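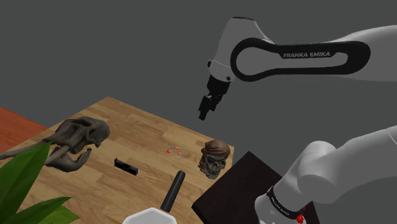 Buenas tardes. Vengo a hablar de inventarios en museos pequeños, en concreto del que hicimos en Skarkirmont entre el otoño y febrero. El museo tiene 300 piezas en sala y otras 200 en el almacén, y solo 81 tenían ficha completa cuando empezamos. El problema de fondo es la clasificación. Si en una misma mesa hay cráneos, herramientas pequeñas y cosas que parecen de cocina, cada persona que cataloga empieza por un sitio distinto y usa palabras distintas.

(Pausa. Preguntar quién trabaja con fichas en papel.)

Primer punto: el número va antes que el nombre. En Skarkirmont se discutía una mañana entera si algo era un punzón o una lezna, y mientras tanto la pieza seguía sin número. Ognjen Leka propuso numerar todo el primer mes y dejar los nombres para después. Así se hizo.

Segundo punto: el vocabulario. Empezamos con la lista de la colección Grgić, que es buena para cerámica y floja para hueso. Le añadimos seis términos. Están en la hoja que se reparte a la salida.

Tercer punto: la ubicación. Estante, caja, posición. Si una pieza sale a préstamo, se deja un testigo de cartón con la fecha y la firma. En Silura no lo hacían y tardaron un verano en localizar una mandíbula de ciervo que estaba en el despacho de al lado.

(Si voy mal de tiempo, saltar lo de Silura.)

Sobre el programa: usamos Cukex, pero una hoja de cálculo sirve igual para este volumen. Wyn Lougher lleva las copias de seguridad, los jueves, y puede contestar a las dudas técnicas en el descanso.

Turno de preguntas.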